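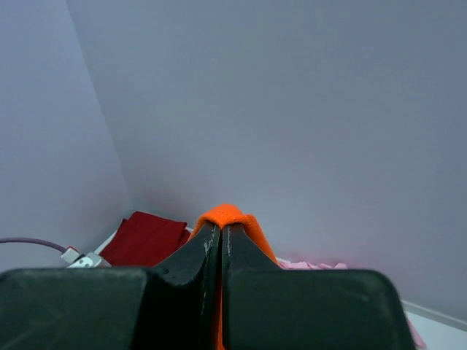
Ich habe meine Tücher viel zu lange nach Größe sortiert. Große unten, kleine oben, und alles, was nicht passte, wurde in die Ritze daneben gestopft (ja, ich weiß). Seit März sortiere ich nach Farbe und bin immer noch ganz begeistert, wie viel schneller ich damit etwas finde! Das knallige Orange sehe ich sogar ohne Brille, und dass gleich dahinter das dunkelrote gefaltet liegt, gefällt mir jedes Mal wieder, die beiden vertragen sich einfach. Vimala Hegde meint zwar, Orange und Dunkelrot gehörten höchstens im Herbst zusammen, aber Vimala trägt auch im Juli Grau.

Willkommen also auf meiner Galerieseite zum Thema Tücher falten und Tücher loswerden. Eigentlich sollte das ein ganz kurzer Eintrag werden. Dann haben sich nach dem letzten so viele von euch gemeldet, mit Fragen zu Falttechniken, zu Kisten und zu der ewigen Sache mit den Fusseln, dass ich lieber gleich alles hier sammle. Stand ist der 7. Oktober 2021, wenn ich später etwas ändere, schreibe ich es dazu.

Der Stoff

Die Oberfläche von dem orangen erinnert ein bisschen an Strick, und das merkt man beim Falten sofort. Solche Stoffe machen keine scharfe Kante. Man legt sie hin, streicht drüber, geht Tee kochen, und wenn man wiederkommt, hat sich oben eine weiche Rolle gebildet. Früher habe ich dagegen angebügelt. Heute lasse ich die Rolle, wo sie ist, und lege das Tuch mit der runden Seite nach vorn ins Fach. Sieht hübscher aus und man bekommt es mit einem Griff heraus.

Glatte Baumwolle ist das genaue Gegenteil, die merkt sich jeden Knick wochenlang. Da falte ich nur zweimal und hänge den Rest über die Stange. Geschirrtücher aus Leinen rolle ich, die landen stehend in einer Schublade. Gwenllian Bevan hat mir das beigebracht, als wir zusammen die Küche in Surkau ausgeräumt haben, und ich habe mich erst furchtbar gesträubt. Gerollte Geschirrtücher, das war für mich Hotel! Inzwischen mache ich es überall, auch bei meiner Mutter, die es jedes Mal rückgängig macht.

Der Tisch

Gefaltet wird bei mir auf einer hellen Fläche. Auf dem alten dunklen Esstisch habe ich Flusen, Löcher und Flecken regelmäßig übersehen, und dann lag das Tuch mit dem Fleck obenauf, wenn Besuch kam. Auf Weiß fällt alles auf. Wichtig ist mir außerdem, dass in der Mitte Platz bleibt: Was noch drankommt, wird an den Rand geschoben, in der Mitte liegt immer nur das, womit man gerade beschäftigt ist. Klingt streng, hilft aber wirklich, sonst faltet man aus Versehen das halb fertige vom Nachbarstapel noch einmal auseinander – mir mehr als einmal passiert.

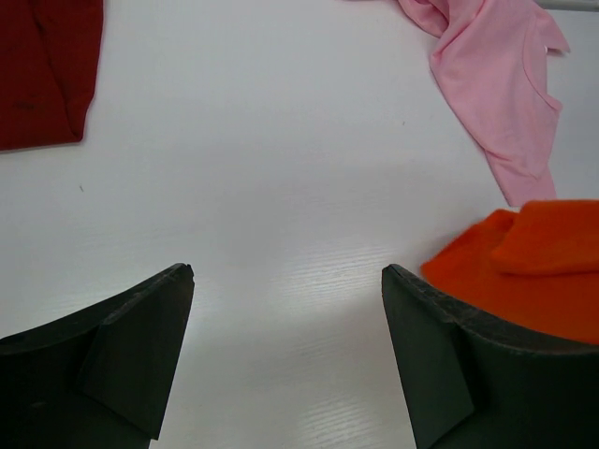
Mit der Mitte fange ich übrigens auch beim Falten selbst an. Erst das Tuch einmal ganz ausbreiten, die Ecken suchen, dann die beiden kurzen Seiten zueinander, glattstreichen von innen nach außen, und erst danach entscheiden, ob es in Drittel oder in Hälften weitergeht. Bei dicken weichen Stoffen nehme ich Hälften. Drittel werden da so ein Kissen, das sich nicht stapeln lässt und nach zwei Tagen seitlich aus dem Regal quillt. Bei dünnen ist es genau umgekehrt, die rutschen als Hälften durcheinander und brauchen die dritte Lage, damit sie ein wenig Stand haben.

Keerthana Pai hat gefragt, ob man die offenen Kanten nach hinten oder nach links legen soll. Nach hinten! Ich bin da ganz unnachgiebig. Nach links geht nur, wenn das Regal an der linken Seite eine Wand hat, und bei meinem Naleo-Regal ist da ein offenes Gitter, durch das sich alles durchschiebt.

Glatt streichen oder nicht

Kommt drauf an, wie viel Licht ihr habt. Bei mir gibt es eine Stelle auf dem Tisch, an der sich nachmittags alles spiegelt, und genau dort sehe ich keine einzige Falte im Stoff. Ich rücke dann ein Stück nach hinten, wo die Platte ruhiger aussieht. Rajeshwari Chacko schwört auf eine Lampe von der Seite, flach über dem Tisch, damit jede Welle einen Schatten wirft. Habe ich ausprobiert, funktioniert wunderbar, macht mich aber wahnsinnig, weil ich danach gar nicht mehr aufhören kann zu streichen.

Die Fächer

Neun Fächer habe ich, und eigentlich reichen sie. Von oben nach unten: Weiß und Creme, dann Gelb, dann Orange und Rot zusammen, darunter die Grüntöne, Blau hell, Blau dunkel, Grau (das Fach, in dem Vimala einziehen könnte), Gemustertes, und ganz unten die Lappen. Ein Lappen ist bei mir alles, womit ich ohne schlechtes Gewissen das Fahrrad putzen würde. Diese Frage stelle ich mir wirklich bei jedem Stück, laut sogar, und meistens weiß ich die Antwort, bevor ich fertig gefragt habe.

Gemustertes ist und bleibt der Problemfall. Wohin mit dem gestreiften, das halb blau und halb gelb ist? Narayanan Rajan ordnet nach der Farbe, die man aus drei Metern Entfernung zuerst sieht. Sehr vernünftig, nur sehen wir zwei leider nie dieselbe. Wir haben darüber an einem einzigen Abend vier Tücher lang diskutiert und danach lieber Pizza bestellt.

Kisten und Beschriftung

Was nur saisonweise gebraucht wird, kommt in die flachen Kisten von Kamath, die mit dem Deckel zum Umklappen. Ich schreibe nur die Farbe drauf, mit Bleistift auf Kreppband. Schöne Etiketten hatte ich auch mal, bedruckt und laminiert, und dann hat sich der Inhalt geändert und ich war zu geizig, sie abzuziehen. Monatelang stand »Servietten Ostern« auf einer Kiste voller Putzhandschuhe.

Zu den Fusseln, weil das wieder mehrere geschrieben haben: weiche, aufgeraute Stoffe immer getrennt von dunklem Baumwollzeug waschen, und im Regal nicht direkt auf Schwarz oder Marine legen. Mehr Geheimnis steckt nicht dahinter. Wenn es schon passiert ist, einen trockenen Gummihandschuh anziehen und in eine Richtung abstreifen, das holt erstaunlich viel herunter. Kleberollen gehen auch, bei lockerer Maschenware bin ich damit aber vorsichtig geworden, seit ich mir einmal eine lange Schlaufe herausgezogen habe.

Was weg kann

Beim Aussortieren bin ich schlechter als beim Falten. Meine Regel lautet: Wenn ein Fach so voll ist, dass ich drücken muss, geht ein Stück raus, und zwar das, welches ich beim Durchsehen am schnellsten umgeblättert habe. Kaputte Sachen werden zu Lappen, gute kommen in die Tauschkiste in der Ollamska, unten im Hausflur neben den Briefkästen. Dort habe ich allerdings auch schon wieder etwas mitgenommen (ein grünes, das konnte ich unmöglich liegen lassen).

Falls ihr selbst gerade umräumt: Fangt mit einer Farbe an, die ihr mögt. Bei mir war es Orange, das war nach zehn Minuten erledigt, und ich hatte gleich Lust auf das nächste Fach. Mit Grau hätte ich vermutlich nach dem dritten Tuch aufgehört.

Fragen bitte wie immer unten in die Kommentare, ich antworte meistens abends. Und wer eine gute Lösung für Spannbettlaken hat, egal wie umständlich, bitte unbedingt schreiben, meine liegen seit Wochen als Knäuel auf dem Schrank.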